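Week 6 handout: looking at a kit before you buy it

Written up by Nkechi Danladi from my session notes, 25 February 2022

Okay, a few of you asked for last session in writing, so this is my talk tidied up a bit (only a bit!). The question was whether the Caststead two-arm table kit would suit a small teaching lab like ours, and how you'd go about deciding that without being dazzled by the brochure. I've left in the bits where I argue with myself.

First, what's on offer. Caststead sells the table, the frame, both arms and the wrist cameras as one bundle, and then there's a service plan from Arotach on top, which covers spare parts and a yearly recalibration visit. You can buy the bundle without the plan. The standard plan runs 18 months and you can't shorten it, which annoyed me more than it probably should have. I asked twice and got the same polite answer both times.

The practice job is a sorting one: little black bowls, cups and flat squares, with a raised perforated tray at the back of the table. Black parts on a black tray sounds like a mean trick to play on a robot, and it's exactly why I like it for teaching. Most demo kits come with bright primary-coloured blocks, and every student thinks vision is easy until July, when they try it on real parts.
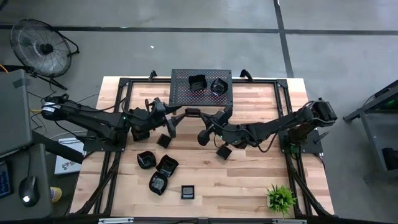

Fig. 1. The two arms reaching in over the table, with two of the black containers on the tray.

A few things to look for when you size up any layout like this one.

Reach comes first. The arms are mounted on opposite sides and meet over the upper half of the table, so there's a zone both grippers can get into. That's great for handovers and rotten for beginners, who will drive one arm into the other on day one. Ask the seller what the software does about it. Caststead's answer was a soft stop on each arm, and you have to switch it on yourself in the settings. I'd want it on out of the box. Put that in your notes as a minus.

Next, the frame. It's black aluminum extrusion all the way round, so you can bolt on extra brackets with ordinary hardware and don't have to go back to the supplier every time you get an idea. Big plus from me. Amarachi Edet reckoned the wood top was a silly choice for a lab and we went back and forth on that for ages. I like it — dark parts stand out nicely against pale wood, and you can sand it. She'd rather have something she can wipe down with solvent. We're both still right, as far as I'm concerned.

Then there's the wrist view, and I want to spend a bit longer on it, as it's the part of the bundle that costs you the most and gets talked about the least. An overhead view tells you where everything is on the table. It's not much use for the last little bit of a grasp, when the arm itself is in the road and you need to know what's at the fingertips. 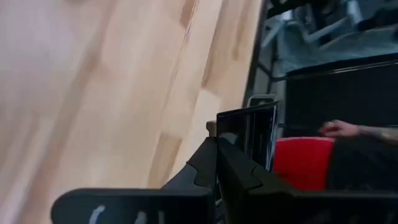
So when you're comparing kits, ask to see the raw wrist footage and skip the highlights reel. Check whether both fingertips stay in view. Check how much of the background gets in when the wrist swings out toward the edge of the table, because a model trained on tidy tabletop views can get very confused by a bit of somebody's sleeve. Shiny dark things are worth a special look too. Reflections will happily pass for edges if your thresholds are lazy, and mine often are.

Ogbonna's rival kit leaves the wrist cameras as an add-on. It's cheaper up front, sure, but you'll be drilling your own mounts, and Chukwuemeka Babalola can tell you how his first pair went. (Ask him nicely.)

Back to the sorting job. The instructions that come with the bundle suggest starting one-handed: one arm picks, the other parks clear. I'd follow that. Get a decent pick with one gripper, swap sides and do it all over again, and only then let them work together. The practice set has 126 recorded runs with it, which is plenty for a first model and nowhere near enough for a fussy one.
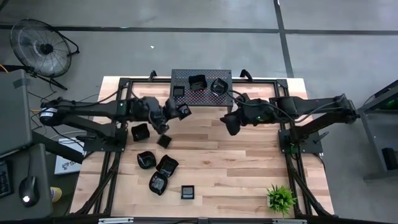
Fig. 2. Left gripper holding a square cup just above the wood, right gripper empty.

My verdict, for what it's worth: good bundle, so-so plan. I'd buy the kit, skip Arotach for the first year and put the money into spare fingers. Binta Ajayi disagrees and wants the plan from the start, and she's the one who does our repairs, so weigh that up however you like.

For next time, please read the Olterard service terms I put in the shared folder and mark two clauses you'd want changed. Compare them with Arotach's if you've got the energy. Sigrún Þrastardóttir is taking the first half of the session, on maintenance logs, and she'd like you to bring a pen.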